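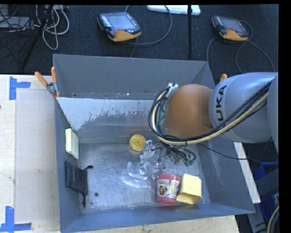
The big gray bin and what is in it, November

I moved to the town of Vonport three months ago and I still have not finished with my desk things. Today I decided it will be finished, or at least made smaller. I woke up early, made tea, and drank it standing, because the chair was full of papers.

The metal bin is the best thing I bought since I came. I paid 79 for it at the second-hand hall in Bangera and carried it home on the bus, on my knees. A woman across from me asked if it was for a fish. I did not know the right answer in English, so I said yes. The bottom is scratched all over and inside on the far wall the pale surface is worn away to dark spots, but it is strong and it does not care what I put in it.

My rule is simple. Everything small that has no home goes into the bin, and once in a month I must look at every piece and decide. Last month I did not decide. I only looked.

The clear tape dispenser is the piece I argue with most. I like that it is transparent, one can see right through its curved body. But I have a second one, heavier, which stays on the table and does not run away when I pull. Do I need two? My mother would say yes, one for the kitchen. I think I will put it by the window where I wrap parcels.

The round yellow thing is more difficult. I found it at the back of a drawer when I was unpacking, and I have tried it on every jar in the apartment. It does not fit any of them. Still it is such a happy yellow that I put it back. The red container stays too, it will be for paper clips and the small keys I am afraid to throw away.

In the afternoon I made a list of what to buy: labels, a box with a cover, new string. The box I want is in the catalog from Zerngate and costs 119, and this is too much for a box. I will wait until after the new year — maybe the price will be more friendly then.

I also must wipe the bin. There are small whitish crumbs on the narrow ledge at the far side, and I keep seeing them and not doing it. It needs only a damp cloth and a little patience for the corners.

Before dinner I walked to the river and back. It was already dark and the air smelled of smoke. I thought about our old apartment in Fesville, where all the small things lived in one kitchen drawer that did not close, and my father pushed it with his hip every time he passed. I never heard him complain of it. Tomorrow the labels, and then I write to my mother about the tape.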